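This file describes the Harenholm household item word list, release 7. It is a plain-text vocabulary for people who label kitchen and pantry records and need the same thing called by the same name every time.

## Contents

The list has 1102 entries in `items.tsv`. Each row has a headword, a plural, a category code and an optional note. Category codes are defined in `codes.tsv` - there are 9 of them, and codes are never reused after removal.

Spelling is American. Headwords are lowercase unless the word is a proper noun. 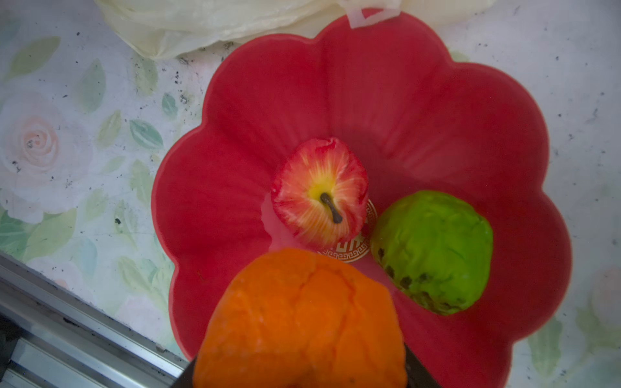
One reader of the last release wrote in to ask why "bowl" and "dish" are separate headwords when most of the records they handle use the two as if they meant the same thing, and whether a merge was planned. No merge is planned. Use the `see_also` column to treat them as one term.

## Format

- UTF-8, tab-separated, Unix line endings
- One header row
- Empty fields are left empty, not filled with `NA`
- Notes may contain commas but never tabs

Rows are sorted by headword, then by category code. The sort is byte order, so capitalized entries come first.

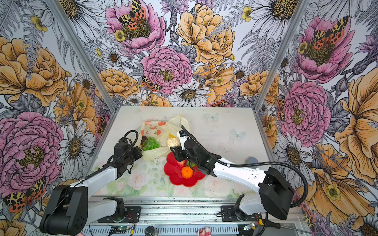 Plurals are given in full even where they are regular. Mass nouns such as "flour" repeat the headword in the plural column and carry the flag `m`.

## Building

The build script needs Skerkel 7 or later. Run `make list` from the top folder. The script checks for duplicate rows, unknown codes and trailing spaces, and stops at the first error.

Output goes to `dist/`. Do not edit files there by hand.

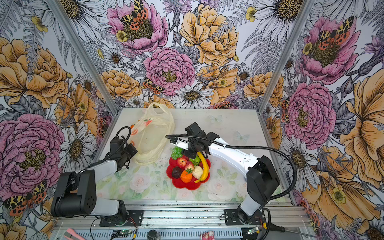 A second target, `make fan`, writes the list in the nested layout used by the Fan importer. It drops notes and keeps everything else.

## Known problems

- 156 rows have no note and need one, mostly under code `CT` (containers)
- "bag" covers both carrier bags and storage bags
- Fruit sold in bunches is listed by the single fruit only

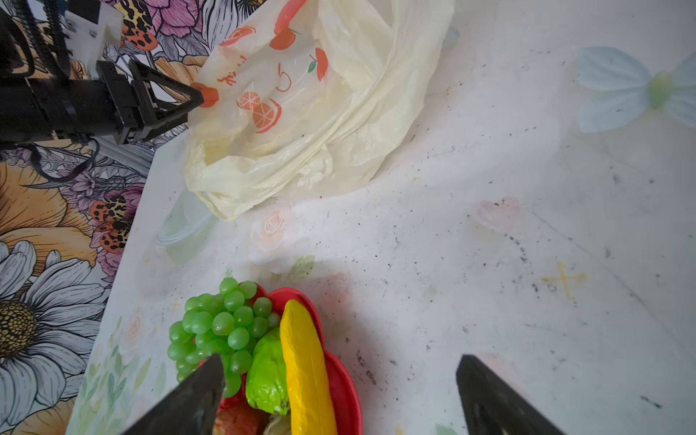 *Bunch of grapes and a plastic bag.*

## Changes since June

Griltent export was removed. Two codes were renamed - see `codes.tsv` for the old values.

Last updated October 2026.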